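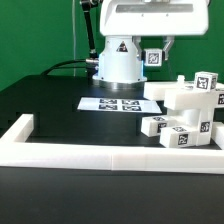 Can a machine do household or shop-floor chores yet?
Posted by fernhollow_tk, 2019-02-08

I keep hearing that general-purpose manipulation is close. I run a packing line at Ilstead and have been through two quotes for automating the kitting bench, both withdrawn once the vendor saw the parts bins. So I'd like opinions from people who work with arms. Is there any chore, at home or in a shop, that a single arm can take over today without a person standing next to it?

By "take over" I mean a full shift, mixed parts, no fixture per part.

---

quillback38

For mixed parts without fixtures, no. For known parts in known poses, yes, and that has been true for decades. The middle ground is where all the work is. Block assembly with tagged parts sits in that middle ground. Geometry is known, pose is read from the tag, and what's left is grasp choice, contact and sequence. Those three are enough to keep a lab busy.

---

fernhollow_tk

My parts don't have tags on them and neither do my dishes. How does that tell me anything?

---

quillback38

It separates the problems. If the arm can't bridge two uprights with a bar when it knows the bar's pose to a couple of millimeters, better vision won't save your kitting bench. Placing a bar across two supports is the same contact problem as setting a tray on a rack. Both supports have to stay put while the load comes down.
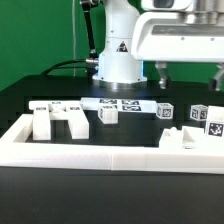

Low clearance between neighboring pieces is the other half of it. A parallel jaw needs room on both sides of the part for the open fingers. Pieces standing close together limit the approach directions, and sometimes the only legal move is to shift a neighbor first. People do that without thinking. A planner has to be given the option explicitly, and the search gets much larger.

---

marl_and_grit

I disagree with the premise that contact is the hard part. We integrated a Sonau cell for sorting molded caps. Grasping was solved in the first month. What used up the rest of the budget was exceptions: a cap stuck to another cap, a tote loaded backward, a label over the barcode. Final figures were 2,503 picks between commissioning and handover, with 38 stops that needed a person. Of those 38, only 2 were dropped parts.

So a chore robot is mostly an exception-handling problem. Home is worse because everything is an exception.

---

quillback38

Caps are light, identical, and you drop them into a bin. Release tolerance is the whole bin. Stack something and the numbers change. I'd expect your dropped-part count to climb as soon as you have to place on top of a previous placement, because the errors accumulate.

---

marl_and_grit

Fair on stacking. I still wouldn't quote a job on it either way.

---

tillage_ops

Household side, for what it's worth. We trialed a Disdale arm on a counter, loading a dish rack. Plates were acceptable. Mugs depended on handle orientation. Cutlery was abandoned. Cycle time was 18 seconds per item, and a person finishes the same load before the arm has done the plates. Nobody in the test group wanted to keep it, mostly over the counter space.

I'd call it capable under supervision and useless as an appliance.

---

fernhollow_tk

18 seconds would be fine for me overnight. Speed isn't my constraint, attendance is. If it stops at 1 a.m. and waits for the morning crew I've gained very little.

---

quillback38

Then ask vendors for mean time between interventions on your parts and ignore cycle time. Ask for the retry policy too. An arm that notices a failed grasp and tries again from another side will run much longer unattended than a faster one that faults out.
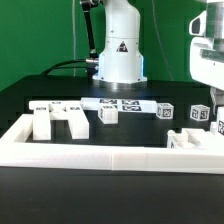
Arch at left, tagged bar and cubes to its right, gripper fingers out of view.

An arch is a decent yardstick for your vendor. Have them build one from their own parts, knock it down, and build it again from wherever the pieces landed. The second build is the one to watch.

---

marl_and_grit

Agree with that test. Add one part that's upside down.

---

tillage_ops

Nair has a bench test along those lines, results due in March. I'll post the intervention rates if they're released. I don't expect them to change my answer on mugs.

---

fernhollow_tk

Useful. I'll put the rebuild test and the intervention figure in the next request for quote. The kitting bench stays manual for now.

Last updated: March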